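Variable diopter in a matte box tray – anyone used one on a paying job?

Cine Gear & Support > Filters and Optics

lowbattery_58
Posted 9:14 am

Prosser has started taking orders for the Skativum, their motorized diopter that drops into a 4x5.65 tray and is supposed to go from nothing to +2 while you roll. List price is $1,663 without the hand control. The pitch is that you can start on a wide and land on a macro of somebody's eye without swapping glass.

I've watched the demo reel twice and I have doubts. Every shot is on the same 35mm, always stopped down, always with a dark background. If the corners were any good they'd show me the corners.

Has anybody rented one?

gaffertapeonly
Posted 9:31 am

Had it for two days in November. It works. Motor is quieter than I expected, and the tray fit my Cirberg box with no play at all.

Where it fell down for me was breathing. You're changing magnification during the move, so the whole shot creeps in as the power comes up. Fine if you're pushing in anyway. On a locked-off shot it looks like a cheap zoom.

lowbattery_58
Posted 9:40 am

Right, and physics says it has to. That's my issue with the copy on their page: "seamless focus extension." Seamless compared to what? Stopping the take and screwing on a +1?

Kidevetti
Posted 10:02 am

I think you're both being hard on it. I shot product inserts with one and the creep was something the client liked. You can also counter it with a zoom motor if you're on a zoom. We mapped the two together and it was close enough.

And $1,663 isn't a lot in this world. A set of decent glass diopters plus the time you lose swapping them gets you there pretty fast.

lowbattery_58
Posted 10:26 am

"Close enough" to whom, though? I'm not trying to pick a fight, but a client on a 17-inch monitor at video village isn't a lens test. Did you shoot a chart? What stop were you at? What did the edges do between +1 and +2? That's the range where I'd expect it to go soft, and it's the range they skip over in the reel – there's a cut there every single time.

I asked Prosser by email for an ungraded clip at T2. They sent me the brochure again. It says the unit was cycled 60 times a day during testing, with no word on how many days. A number like that tells me nothing about year two.

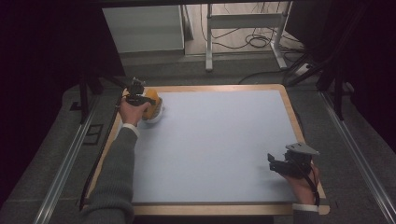

I got burned on a motorized polarizer that was going to change my life, and after one dusty week it had a click in it you could hear on the boom. So before I hand over money I want three things from somebody who doesn't sell them: a chart wide open, the noise with a mic two feet away, and what happens when the battery dies halfway through a move. Does it stay put, or does it drift back to zero?

gaffertapeonly
Posted 10:49 am

Can answer the last one. It stays where it is. We pulled the cable by accident and it held. When you power up again it runs a homing cycle, and you can't skip that. Took nearly 58 seconds on ours, which feels like forever with a crew standing there.

Mic question: quiet from the operator's side. I didn't have sound close to it, so I won't claim more than that.

oldglass_newproblems
Posted 11:15 am

58 seconds to home? My assistant can swap a diopter in less than that, with coffee in the other hand.

Kidevetti
Posted 11:22 am

Only if it loses power. You don't home it between takes.

To answer the earlier post: T4, 50mm, no chart. Edges looked OK to me. There was some color fringing on a chrome part at full power and I fixed it in the grade. I never said it was perfect. I said it earned its day rate.

lowbattery_58
Posted 11:38 am

OK, fair, and thanks for giving the stop. T4 on a 50 with some fringing is more than Prosser has told me. I'd still call it an effect tool and price it that way, as a rental. Our local house wants $120 a day for it, so I'd need a couple of weeks of actual use before owning one made sense, and I can't think of more than four days last year when I'd have reached for it.

oldglass_newproblems
Posted 12:05 pm

Does it vignette on anything wider than a 35? The tray looks thick in the drawings.

gaffertapeonly
Posted 12:11 pm

On a 25 with full frame, yes, a little in the top corners. Super 35 was clean. Didn't try wider.

Kidevetti
Posted 12:30 pm

Same here on the 25. I've got a half day of prep coming up with the same kit. I can put a chart up at T2 and step through the range if somebody tells me which chart they trust.

lowbattery_58
Posted 12:44 pm

Any star chart, as long as there's one in each corner as well as the center. Don't refocus between steps the first time through, then do it again refocused. And please post the files before they go through the grade. If it holds up at T2 I'll say so in this thread, but I'm not canceling my glass order yet.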